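Kendwood (pattern)

Kendwood is a black-and-white ornamental pattern for walls and panels, sold by the printing firm Wonumer. It is built from large leaf shapes, scrolls and patches of checkering, mirrored about a vertical center line. The design is the work of Thilini Wickramasinghe and was first offered as printed paper. A vinyl version followed, and most of what is sold today is vinyl.

Name

The name was taken from the street where Wonumer had its first print room. Early rolls carry the stock number 658 on the selvage and no name at all, and some dealers still list the pattern as "658 Leaf." A smaller-scale drawing of the same motifs is sold as Kendwood Half and should not be confused with it.

Design

The pattern has no gray. Every shape is solid black on white or solid white on black, with hard edges and no shading lines. Curves taper to points, and the larger leaves are left plain so that they read clearly from across a room. The checkered blocks sit between the curving parts and are drawn at several sizes.

Because the two halves mirror each other, the shapes along the center line join into figures that were not drawn separately. People tend to see faces, cups, masks or mustaches in them. Wickramasinghe's notes call these places "the joins" and give them no other names.

The full repeat is 175 cm high. A wall lower than that shows only part of the design, and the installer has to choose which part.

Material and sizes

The paper version was printed on a matte stock in rolls 100 cm wide. It marked easily and was dropped from the range. The vinyl is 152 cm wide and comes plain or self-adhesive. Both have a low sheen. A gloss finish was tried in January 2017 and withdrawn the same year after complaints about reflections from overhead lights.

Use

Kendwood was drawn for hallways and stairwells, but its scale has made it more common on small enclosures: booths, display cases, closets, and work cells framed in metal. In these the pattern usually runs around three sides, with the front left open. The center line is set in the middle of the back panel and the side panels are cut to carry the larger leaves.

Dark, plain work surfaces are often used with it. Wood-grain tops in gray or gray-brown are common. They keep the floor of the enclosure distinct from the walls, though pale scuffs and crumbs of material show up readily on them. Frames are generally left as bare aluminum. Hooks and racks are fixed to the frame and not through the panels, as a screw hole in a large black area is hard to hide.

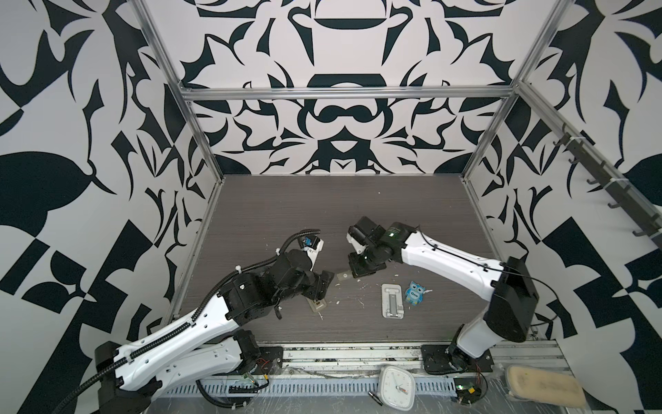
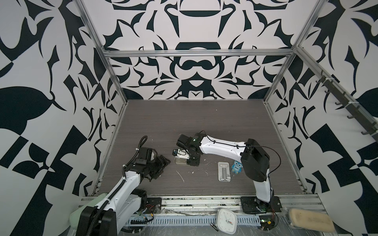
Black-and-white pattern on the back and side walls of an aluminum-framed enclosure, with a row of hooks at the right.

Ruairi Rennie has objected to the usual advice on centering, writing in a trade newsletter that it is followed too strictly. In a shallow enclosure, he argues, the side walls are seen at such a slant that the leaves on them close up into plain dark bands, and it is better to move the center line a little to one side and let a whole leaf fall on the back wall. "You lose the face, and I don't miss it," he wrote. Wonumer's fitting sheet still recommends centering, but the edition dated 6 April 2020 adds that an off-center layout is acceptable where the depth is less than the width.

Installation

Panels are hung from the center outward. The first seam is placed on the mirror line or one full width away from it, never through a checkered block, where a mismatch of even a millimeter is easy to see. Corners are wrapped where the frame allows. Where a post stands in the corner, the sheet is trimmed behind it.

Self-adhesive vinyl can be lifted and reset during the first hour. After that the black areas may stretch when pulled, and the usual repair is to replace the whole width. Cleaning is done with a damp cloth. Solvent cleaners dull the black.

Related patterns

Brarkard, from the same firm, uses the checkered blocks alone. Sikder keeps the scrolls and leaves out the checkering, and is printed in dark green as well as black. Neither is mirrored.

See also

Scrollwork
Repeat (textile and wallpaper printing)
Adhesive vinyl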